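Against the Clean Episode

Most groups that gather examples for a learning system throw away the untidy ones. An operator hesitates, or a gripper closes a little early and has to open again, and the episode is marked as failed and left out of training. I think this is a mistake, and I think it is made mainly because untidy episodes are awkward to label.

At Kullbridge we kept 477 episodes from our button and bell tasks before anyone had settled what "good" meant. Alcides Tamayo wrote the first acceptance rule. It was short: the goal state must be reached, the arms must return to their start pose, and there must be no regrasp. On paper it is a sensible rule. In use, it removed most of the episodes in which the operator had met a problem and dealt with it. What remained was a set of examples in which nothing ever needed correcting, and a policy trained on that set has no record of what correction looks like.

Hortensia Guzmán argued for the opposite rule, which was to keep everything and label the phases by hand. The cost of this is real. A clean episode can be labelled in one pass. An episode with two regrasps needs someone to mark where each attempt begins, and two people will often mark it differently. For the Lozano set we had 78 episodes labelled twice, and the disagreements fell almost entirely at the points where a hand reversed direction. Those are also the points where a learner most needs guidance.

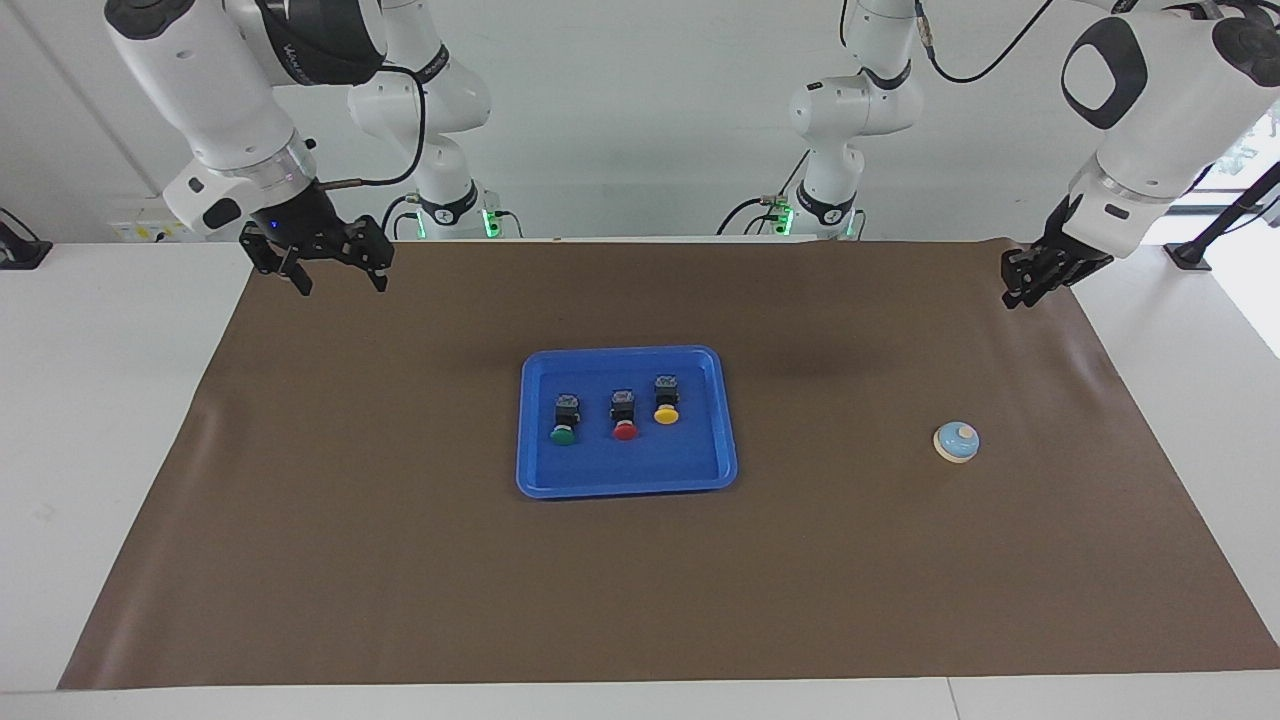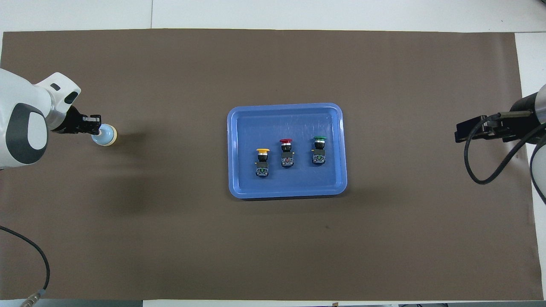
Two arms, three buttons in a tray and one bell, viewed from different positions.

The usual reply is that scale will sort this out. Collect enough and the odd recoveries will be covered by chance. I doubt it. If the acceptance rule removes recoveries, collecting ten times as much gives ten times as many episodes without them. The filter acts on every batch in the same way. Vuto, our scheduling tool, made this worse for a while by ranking operators on their accepted episodes per session. Operators are reasonable people. They learned to abandon a doubtful grasp early and restart, and our record of how to rescue one became thinner still.

The change I would ask for is modest. Keep the failed attempt and the recovery as separate segments, each with its own label, and let the training code decide which to weight. Store the reason for rejection as a field, and do not delete the data. Pay operators for time at the station. Finally, label 10 episodes from each new task twice before writing any rule about that task, so that the rule is written with some knowledge of where people disagree.

The Civevton group has told us that this slows the start of a project, and it does. We lost most of September to it. I would still take the slower start, given that a deleted recovery cannot be put back later and the operator who performed it is unlikely to make quite the same slip again.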